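A Shared Workshop Learns to Build Its Own Hands

7 min read

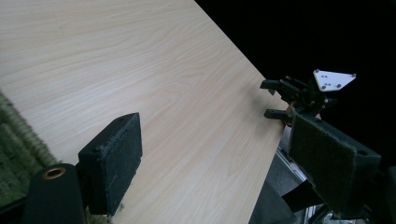 The Brikberg workshop was founded as a place where members could repair furniture and use a drill press they did not have room for at home. Robotics entered by way of a single bench. Over the past winter that bench has become the base of a project called Fidau, an effort to design a pair of two-finger grippers that an ordinary member can build, hold by hand and repair with common parts.

The project is led by Roxana Onu, a mechanical designer, and Iulian Costache, whose background is in bicycle repair. Neither had built a gripper before. Their proposal to the workshop, dated 2024-03-12, ran to two pages and asked for bench space, access to the printers and a modest allowance for fasteners. It was approved with one condition: all drawings were to be kept in the workshop's common binder, where any member could correct them.

The grippers are intended for household work. A person holds one in each hand and carries out a task such as folding a napkin or passing a spoon from one side of a table to the other. The movement is recorded, and the recording can later be used to teach a pair of motorized arms the same task. Because the person and the machine use fingers of the same shape, a motion that works for one has a fair chance of working for the other.

Much of the early effort went into the surface of the fingers. The first version had bare plastic faces, which marked soft wood and let smooth objects slide. Rubber held well but would not let go of cloth. Ms. Onu then turned to felt, cut from remnants left over from an upholstery class, and the team has stayed with it. Felt is inexpensive, forgiving and easy to replace. It also sheds. Loose fibers gather at the corners of the pads, and the lint must be kept out of moving parts.

"We accept a fuzzy edge," Ms. Onu said. "A pad takes a few minutes to change, and a person can do it at the kitchen table. A molded part has to be ordered, and then the gripper sits in a drawer for a week."

Marker plates presented a separate difficulty. A plate carries a pattern of dots by which a camera can judge the position and tilt of the tool, and it must therefore be flat, rigid and easy to see. Mr. Costache cut the early plates from thin sheet, and they bent when the screws were tightened. The current design is a white triangle, fixed at the corners with dark screws. Its bright face stands out well against the black body of the gripper, and the shape leaves little doubt as to which way the tool is pointing.

Delia Radu, who keeps the project's records, estimates that the wiring has consumed more evenings than the mechanical work. The log lists 53 separate faults, most of them traced to connectors that had worked loose. The remedy was a simple clip, drawn by a member named Valentin Manole, that holds the cable against the housing. It was the first outside contribution to the binder – and it remains the part most often reprinted for other purposes.

Trials take place on a table with a pale, lightly figured top. The choice was practical. Dark tools are easy to follow against a light surface, and shadows show clearly when a gripper is close to the tabletop but has not yet touched it. A trial lasts 8 minutes, after which the operator rests. Longer sessions were attempted in the first weeks, but tired wrists produced poor recordings.

Safety rules are brief. Motorized arms are run only with a second member standing at the switch, and fingers are adjusted with the power off. Hand-held grippers may be borrowed overnight, provided that the borrower signs the sheet and returns the spare pads.

Interest from outside has begun to grow. A workshop in Riviere has asked for the drawings, and a small firm, Desine, has offered to cut finger blocks from heavier stock. The team has declined the second offer for the present. Iulian Sandu, who reviews the workshop's technical projects, explained that weight remains the chief complaint among people who use the tools, and that a heavier block would make matters worse.

The next revision calls for a slimmer housing and a narrower pad. Three sets are planned. Two will remain at the bench, and the third will be lent to members who wish to record tasks in their own kitchens. The drawings are in the binder, in pencil, and the margin beside the finger block already carries several suggestions in different hands.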